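Preparing a Desktop Computer for Surplus Transfer

Departments of Collbridge College that wish to release a desktop computer must complete the steps below before the unit is collected. Requests are handled by the Surplus Property Office, Pruitt Hall, Room 38.

1. Copy any files that must be kept to the department's shared drive. Confirm that they open from another computer.

2. Submit the transfer form to Estrella Ponce. List the asset tag number, the building and the name of the last assigned user.

3. Shut down the computer, unplug the power cord and hold the power button for 15 seconds. Remove the side panel.

4. Take out the storage drive and place it in a labeled envelope. Drives are erased separately and must not travel with the unit.
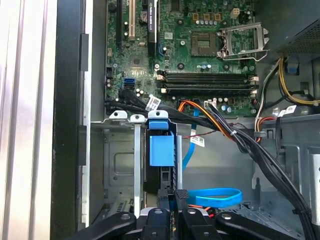

Motherboard with the CPU socket open and memory slots empty.

Parts removed for reuse within the department must be entered in Section 3 of the form. Close the case before pickup and tape the screws inside a small bag to the top panel.

Pickups take place on Monday mornings. Units without an approved form will be left in place. Questions about asset tags should be directed to Trevor Sedgwick.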